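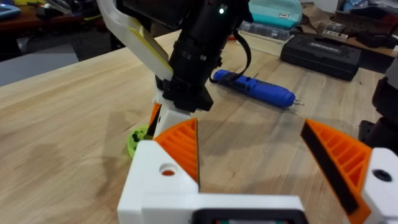 Fig. 1. Orange gripper fingers above the tabletop.

Kong: a solar-powered radio relay between Prerkstead and Flimcombe

Hok-lam Liu, Wing-yan Shih and Soledad Domínguez
Supervisor: Chi-keung Lai
Notcombe, March 19, 2025

Category: Student Projects > Networks and Wireless

Introduction

Flimcombe is 3560 metres from a perfectly good fibre connection and has never benefited from it. The fibre stops at the school in Prerkstead. Between the two there is a hill, and the hill has been there longer than the internet and has no plans to move. Households on the far side use old copper lines, which cope with email and give up on anything that moves.

Our project was to carry a usable connection over the hill with ordinary outdoor Wi-Fi equipment, a solar panel and a battery. The relay on top was named Kong in September, before any of us had seen how small it would be. It is the size of a lunchbox. By the time we noticed, the name was on all the paperwork.

We set ourselves a modest target: a steady link of 10 megabits per second to a single building in Flimcombe, through the winter, with no mains power on the hill.

Choosing the site

The top of the hill was the obvious place and the wrong one. It has a fine view of Prerkstead and an equally fine view of the back of a conifer plantation, with Flimcombe somewhere behind it. We had checked the route on a contour map, and contour maps do not show trees. Hiu-tung Lau, who farms the eastern slope, pointed this out from a quad bike and offered us a fence corner lower down, where both ends could be seen with binoculars.

Moving there cost us some height but gave us a gate, a track and somewhere to eat sandwiches out of the wind. We would recommend that future groups visit the hill before drawing the diagrams.

Power

The sums for power were done by Wing-yan and were correct. The relay draws little, the battery was sized for a run of dull days, and the panel was tilted steeply to suit low winter sun. What the sums left out was sheep. They found that the panel frame was a good height for scratching, and over one weekend they turned it gently to face north.

The voltage log shows this very clearly as a long, sad slope. We first put it down to cloud, then to a faulty charge controller, which we replaced. The old controller was fine and is now our spare. A short length of stock fencing cured the fault for less money than either theory. 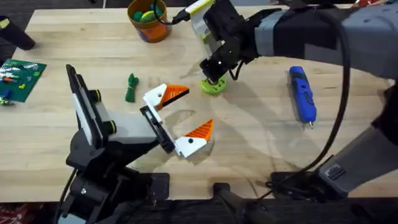 Reading time: 2 minutes

Setting up the link

Each hop uses a pair of directional antennas. Aiming them is simple in principle: one person turns the antenna, another reads out the signal strength, and they stop at the highest number. In practice the person reading out the numbers was in Flimcombe, where there is no phone signal, this being more or less the point of the project. We borrowed walkie-talkies.

Our first alignment on the Flimcombe side was weak but stable, and we were pleased with it for 9 days. Chi-keung then asked whether we might have locked on to a side lobe, meaning one of the fainter beams an antenna throws out to either side of its main one. We said we had considered that. We went back up the hill and considered it. After a small turn to the left the signal improved a great deal, and the report you are reading lost a whole section on the difficult radio conditions in the valley.

Results

With the antennas aimed properly and the panel facing the sun, the link met its target on most days. Heavy rain made little difference, which surprised us, as we had written a paragraph blaming it in advance. Wet snow stuck to the antenna covers did matter, and the link dropped out twice until it slid off.

Delay over the two hops was low enough for video calls. The first proper one was made by Soledad from Flimcombe to her grandmother, who wanted to know why she was wearing a hat indoors.

Limits and further work

– One building is connected. Sharing the link with its neighbours would need better equipment at the Flimcombe end and a clear answer on who pays for it.
– The relay cannot be restarted from a distance. At present this is done by walking.
– The battery box lets in earwigs.
– The log should record the direction of the panel, or someone should go and look at it.

The equipment stays on the hill until the end of the summer term, when it goes back to the stores at Notcombe unless Flimcombe makes an offer for it.

Contact: Student Projects Office, Notcombe | © 2025 the authors | Back to top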